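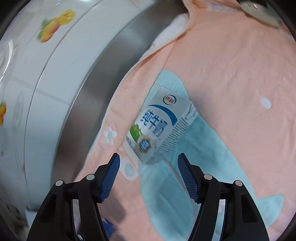

Yili pure milk carton on pink cloth with teal appliqué and white ruffled trim.

Treltham Household Help
Laundry and Fabric Care > Stains > Dairy

Milk on pink fabric with an appliqué patch: correct washing procedure?

Posted by skiltik_resident, January 2026
Viewed 3,096 times

I would be grateful for advice on the treatment of milk on a soft pink textile. The article has a large light teal appliqué in a rounded, animal-like shape and a white ruffled trim along one side. It was a gift and the care label was removed before it reached us, so I am unable to state the fiber content.

A small carton of plain milk was set down on it during breakfast and leaked from one corner. By the time the carton was lifted, the milk had reached the pink fabric and the edge of the teal patch. I blotted the area with a paper towel and have done nothing further. The article has now been left overnight, and there is a faint sour odor when it is held close.

I wish to know the following. First, whether warm or cold water should be used, as the members of my household disagree on this point. Second, whether the appliqué is likely to release color into the pink. Third, whether the ruffle requires separate treatment. An ordinary washing machine is available, as well as a basin for hand washing. I would prefer to avoid bleach.

Krūmiņa
Member, Fabric Care section. 1,067 replies

Cold water should be used for the first stage. Milk contains protein and fat, and these respond to different treatment. Protein may set in the fibers when heated, which makes the mark considerably harder to remove. Fat responds to detergent and to somewhat warmer water, but that stage should come second.

Before any washing, the appliqué should be tested for color transfer. Dampen a white cloth with cold water and a small amount of the detergent you intend to use. Press it against an edge of the teal patch for one minute, preferably at a point where the stitching is least visible. Repeat on the pink fabric. If no color appears on the cloth, you may proceed. If color does appear, please do not soak the article. Clean the affected area only, with a damp sponge, and keep the teal and pink parts from lying against each other while wet.

Where the test is satisfactory, the procedure is as follows.

Rinse the affected area from the reverse side under a gentle stream of cold water.

Fill the basin with cold water and add a liquid detergent containing enzymes, in the quantity given on its packaging for hand washing. Because the fiber is unknown, it should first be confirmed that the article contains no wool or silk. Enzyme detergents are not suitable for either. If this cannot be confirmed, use a mild detergent intended for delicate items.

Allow the article to soak for 30 minutes. Press the water through the fabric by hand. Do not scrub the border of the appliqué, as the stitching may pucker or the patch may lift.

Rinse until the water runs clear, then wash on a delicate cycle in lukewarm water, inside a mesh bag. The bag is sufficient protection for the ruffle, and no separate treatment is needed.

Dry flat, away from direct sunlight. The tumble dryer should not be used until both the mark and the odor have gone. If a trace remains, repeat the soak.

While the article is damp, the ruffle may be drawn into shape with the fingers. Any ironing should be done on the reverse side at a low setting with a pressing cloth over the patch.

lavik_laundry_room
Member. 9 replies

We just put ours in with the towels at the normal warm setting and the milk came out without trouble. The smell went too. Ours had no patch on it, however, and it went in immediately, so the result may differ after a night.

Treltham Help Desk
Section moderator. 3,842 replies

The reply from Krūmiņa is consistent with the guidance held in this section and has been marked as accepted. The following points are added for completeness.

A residual sour odor after the first wash may be treated with a second soak in cold water to which one-half cup of white vinegar has been added per gallon. The article should be rinsed thoroughly afterward. Vinegar must never be combined with chlorine bleach.

Layered areas, such as an appliqué over a base fabric, retain milk between the two layers. The reverse side of the patch should be rinsed for longer than the surrounding cloth and should be checked for odor once fully dry.

Members posting about gifts or secondhand items without a care label are asked to include a clear photograph of the weave where possible. Further questions concerning the same article may be added below. Questions about upholstery and carpets should be placed in the Furnishings section.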